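Water firm's "wash less" app claims big savings, but the sums are thin

Households in the Sorik valley are being asked to change how they wash up, on the strength of a trial that left out most of the people it is meant to help.

Omel, which supplies water to the valley's towns, says customers who signed up to its Fumum app cut their kitchen water use by enough to "make a real dent" in summer demand. The app sends a reminder after meals and gives points for filling a bowl instead of leaving the tap on. Points can be swapped for money off the next bill.
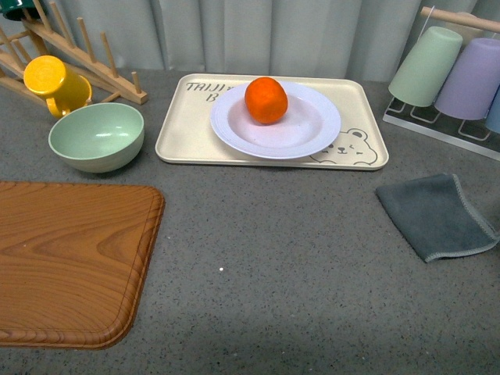
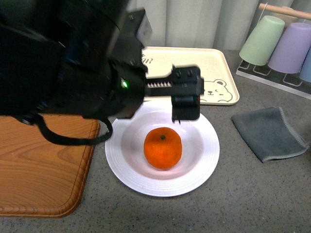 The company wants the scheme running across the whole valley by July. It has yet to say what that will cost, or whether bill payers will meet it.

The trial figures deserve a closer look. Omel invited 2,910 homes to take part and 576 finished. Those who dropped out are not counted in the results, and the company has not said how much water they used before or after they left. People who stick with a water-saving app for months may well be the sort who were careful with the tap in the first place.

Shona Jardine, who speaks for Omel, said the results were "very encouraging" and that customers had told the firm they enjoyed the reminders. Asked whether the savings had been checked by anyone outside the company, she said a review was "being looked at".

There is also the matter of how the water was measured. Only homes with a meter could join, and a meter records everything a house uses, from the bath to the garden hose. Omel reached its kitchen figure by asking people to fill in a form at the end of each week. Anyone who has been asked how often they floss will know how that tends to go.

Pin-yu Chiang, a retired plumber from Yuen who took part, said he gave up trusting his own answers within a fortnight. "I put down whatever I'd put the week before," he said. "I still got my points."

Siu-fong Chu, who runs a tenants' group in the town, wants to know why the firm is talking about washing-up bowls at all. A burst main on the Yuen road ran for 7 days last winter before it was mended. Her group has asked Omel 4 times for the amount lost and has had no figure back.

Ms Jardine said leaks were "a separate piece of work". Omel will publish a summary of the trial before the scheme opens, though the full results will stay with the company.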